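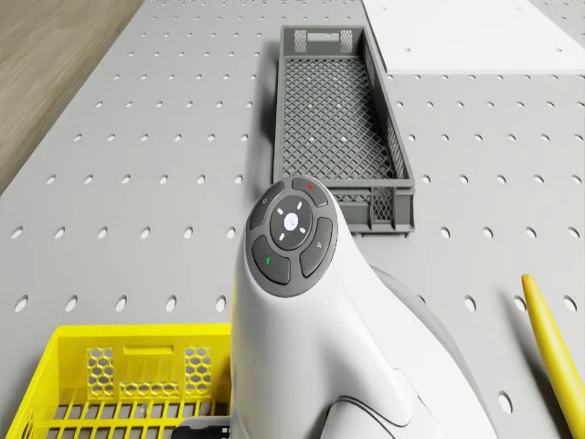 2 min read

Notes for the Keltberg talk, by Khadija Ramadan
April
Last updated 4:15 p.m.

Hello everybody, and thank you for coming back so promptly from lunch (I know the coffee line is long!). Leave the opener up while people sit down. It's our simulated bench: the arm, the gray crate, the yellow crate, and something a lot like a banana over on the right.

So, Rosero. We wanted 90 good examples of one plain job, fruit into the gray crate, and Alper Demirtaş and I drove the arm ourselves for every single one. Each try gets 20 seconds, then we reset and move the fruit.

Say this slowly: keep the clumsy tries! We threw ours out that first week and the learner never saw a recovery, poor thing, so it froze at the first slip.

Pause, sip water. Mention Edet, where the labels live, and that two people check each one.

If there's time, the Drirholm story. Otherwise straight to questions.

2 comments · 20 shares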